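Grendska Refurbishment Project
Progress report to the Hundarberg fund, March

Last updated: Tuesday, 4:10 p.m.
Print this page | E-mail this page

1. Where we stand

The plan called for 481 desktops stripped, checked and passed on to schools. We are nearly 10 weeks behind it. The Fiadzo depot delivered its machines late, and I have my doubts that the next load will be any more punctual. I would ask the fund not to rely on the old schedule.

2. Drives

The application promised that tool-free caddies would make drive removal quick. I was not convinced then and I am not now. The drives sit in blue plastic caddies with a release tab on each side, and that part is fine. Getting to them past the cables is what takes the time – the estimate allowed nothing for it.

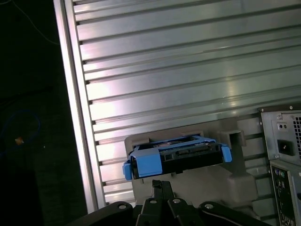
3. Boards, memory and cabling

We have tried 2 ways of working: drive first, or cables first. Skandis recommends drive first. Our own log covers 3 benches and shows no clear winner, so I have not made either one the rule. Memory remains the larger worry. The budget assumed that most machines would arrive with usable RAM, and I have yet to see figures that support it.

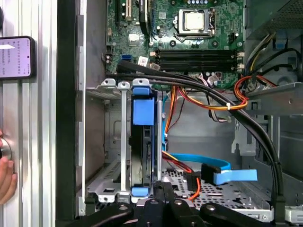 Open case with the drive in its cage and four RAM slots below the processor.

4. Request

Please hold the second payment at its present level until the Fiadzo load has been checked in. A larger sum now would buy storage shelves, and shelves will not fix late deliveries. Revised targets will follow with the next report.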